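Small Parts, Large Grudges

The average workshop loses more screws to the floor than it ever puts into furniture. Mine is in Clernolcombe, in half a garage, and the floor slopes toward the drain. You can guess the rest.

Sort by job first and by size second. I once spent a whole Thursday grading washers into 58 baby food jars, and then needed one washer and bought a new pack because it was quicker.

Work on something soft. A towel is fine until a spring gets hooked in the loops. Foam or a rubber drawer liner is better, and a pale color shows up dropped bits before your knee does.

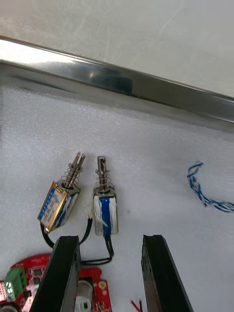
Two small solenoids on white foam, springs and all.

Anything with a spring on it gets opened inside a clear freezer bag, hands and all. You'll look ridiculous. You'll also still have the spring.

Label the bag before you fill it. "Misc" is not a label, and neither is "Misc 2." I write what it came off and which shelf the rest of it is on.

For the pieces that get away, stretch an old stocking over the vacuum hose, hold it with a rubber band and go slowly along the baseboards. Last time I got back 5 set screws, a drill bit and a peppermint.

Oh, and empty the coffee can of mystery hardware once a year. Keep the hinges.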